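The Left Hand

The left gripper had been dropping things since May, and Rhonda Hiebert had been told to find out why before the evening run. She came up the stairs at Flelside with her tool roll under one arm and a bag of spare pads in her coat pocket.

Keegan Robichaud let her in. He had been on the grippers all week and his wrists were strapped.

"Which one?" she said.

"Left. It holds for a bit and then it lets the thing slide. Kendra says it's me."

"Is it you?"

"I don't think so."

Rhonda asked for the log. Kendra Hawthorne kept it in a school exercise book, in pencil, and her writing got smaller towards the end of each page. The pair had done 1,206 picks since the last service. The service was due at 1,000. Someone had drawn a line under that number and carried on.

"Who signed it past a thousand?"

"Dwight," said Keegan. "Tsuji wanted the week finished."

She had worked with Dwight Boychuk at Nernley, before Welline bought the contract, and he had been the same there. She shut the book and told Keegan to pick up whatever he liked with both hands and keep hold of it until she said stop.

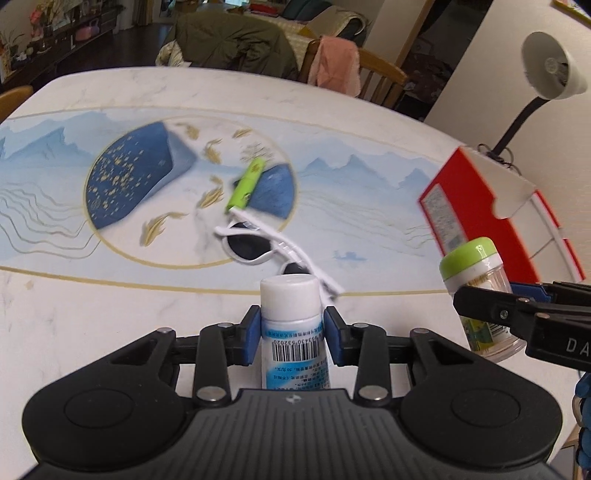
She crouched so her eyes were level with the fingertips and waited. Keegan breathed through his nose. Down in the street a van was reversing.

"Don't squeeze harder," she said.

"I'm not."

"You are. Your knuckles have gone white. Just hold it the way you did at the start."

He eased off. After a while she took hold of the left finger with two of her own and pushed it sideways. It moved. It was a very small movement, less than the thickness of a coin, but it was there, and when she did the same on the right she felt nothing.

"Stop," she said. "Put them down."

She unrolled her tools and took the left gripper on her knee. The lower pivots first. One pin was tight and the other turned under her thumb. She drew it out and rolled it along the flat of her steel rule, where it ran true, so the pin was all right and the bush was not. She found a new bush in the tin marked with Adoración Garrido's initials. Adoración had left in the winter and her tins were still the only ones with the right parts in them.

The old bush came out in two pieces. Rhonda put them on the open page of the log.

"So it wasn't me," said Keegan.

"It wasn't you."

She pressed the new one in, put a spot of grease on the pin and did it up until the finger closed under its own spring without catching. Then she changed the pads on both hands, because new against old would only pull to one side. The calibration took three goes. On the third the opening read the same on the way out as on the way in, and she wrote the figure down.

"Forty picks," she said. "Left hand only. I'll watch."

He did forty. She drank her tea during the last ten and he held on to every one.

When Kendra came back she read the new entry twice and looked at the bits of broken bush.

"Dwight will want to know why we stopped," she said.

"Show him those," said Rhonda, and went to find her coat.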